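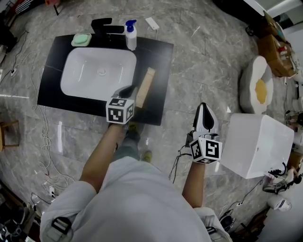 3.2 Household survey and recruitment

The survey covered all residential addresses in Sinville that were connected to the municipal water supply in January. Addresses used only for business were removed, as were dwellings listed as vacant by the city. The remaining list held 3,000 households, each of which received a paper form and a prepaid envelope. Completed forms were returned by 2,561 households.

The form asked for the number of residents, the age of the building, and the fixtures in use in the kitchen and bathrooms. Respondents were also asked to record whether any faucet had been replaced since the family moved in. Questions on income were optional and are not used in the present analysis.

3.3 Metered subsample

From the returned forms, 500 households were drawn at random and invited to have a meter fitted on the cold supply to the main bathroom sink. The sample was stratified by building age and by number of residents. Meters were supplied by Enemus and read at intervals of 10 minutes. Readings taken while a household reported being away from home were kept in the data set but marked, so that leaks could be examined separately.

Sinks were grouped by basin type, following the scheme in Cieślak. A basin set into a countertop (Figure 1) was coded separately from a pedestal or wall-hung basin, as the two groups differ in depth and in the usual height of the faucet. Where a bathroom held two basins, only the one nearer the door was metered.

Figure 1. White rectangular basin recessed in a black countertop, with round drain.

3.4 Treatment of missing readings

Gaps shorter than one hour were filled by linear interpolation. Longer gaps were left empty, and the day concerned was dropped from the daily totals. Households in the Bikton district had more gaps than those elsewhere, and the models in Section 4 therefore include a term for district.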